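Senemby two-arm control software: progress report to Clidutel
Reporting period ending March 6, 2021
Prepared by Donal Ní Chonaill

Work in this period went mainly into the planner and the grasp monitor. The move to the new message layer, carried over from October, is finished and the old code has been removed.

The planner now treats the two arms as one system. Before, each arm got its own path and a separate check stopped them when they came too close, which left a lot of half-finished runs. The joint planner is slower to start — it has a limit of 500 milliseconds per query — but it rarely has to stop once the arms are moving.

Testing used the pencil case task. The planner has to bring both grippers in over a small area, with one arm working at the case and the other at a marker lying beside it.

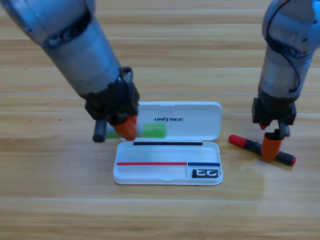 Zewditu Negussie would prefer the time limit to be set per task, as a single value suits packing but is too generous for handovers, where the arms wait on each other. We agree. The setting will move into the task file in the next release.

Of 206 logged runs, 11 ended in a planner timeout and 7 in a false grasp report. The timeouts share one cause, a poor starting guess when both wrists are near their joint limits, and a fix is under review. The false reports are harder. The monitor relies on finger position, and with thin objects the reading is close to that of a closed, empty gripper. We intend to add motor current as a second signal.

The Tierney log viewer can now replay both arms against the planned path. It still loses sync on long recordings.

Spending is within the agreed budget. We have one request: access to the Sinberg test machine for the next period, so that planner timings can be repeated on slower hardware.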